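# Why the Gripper Dropped the Object: Fault Report, Simulation Project

Ghazala Soomro and Carleen Ellery, 19 May 2023
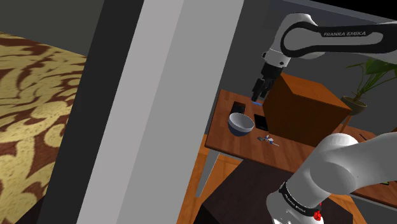 **What was the fault?**

The gripper closed on the object, lifted it, and then lost it when the arm began to turn at the wrist. In our test series of 69 pick attempts, the object was dropped in 9.

## Background

Our task was to make the simulated arm pick up small objects from a table in a furnished room and put them in another place. We call our control program Urnholm. It was started in December by Ghazala, and Carleen joined later for the testing. The large box on the table makes the work more difficult, as the gripper must come down beside it and must not touch it.

## What we saw in the log

At first we believed that the friction value was too low. We made it higher and repeated the tests, but the drops continued in the same manner. This cost us 2 weeks, and we should have read the log before changing any value.

The log showed that in every failed attempt the grip force went to zero for 4 time steps. It happened exactly when the program changed from the "lift" state to the "turn" state. In the new state the force command was not sent until the first path point was ready. When the path was calculated fast, the gap was too short to matter. When the planner needed more time to find a way past the box, the fingers became loose and the object fell.

## Correction

Carleen changed the program so that the last force command is kept until a new one arrives. We also added a check which stops the arm if the measured force is below the limit during a lift. Before this, the arm continued to the goal with an empty gripper and reported a success, and we consider this the more serious part of the fault. On a real arm, a person standing near could be hit by a falling part and the system would not know it.

After the correction we repeated the complete series and had no drops from this cause. One attempt was stopped by the new check because the object was gripped at its corner.

## Remaining problems

- The force limit is the same for all objects. It should depend on the weight.
- After a stop, the arm must be reset by hand.
- We have not tested the program on real hardware.

The logs of both series are in the project folder, under "drops".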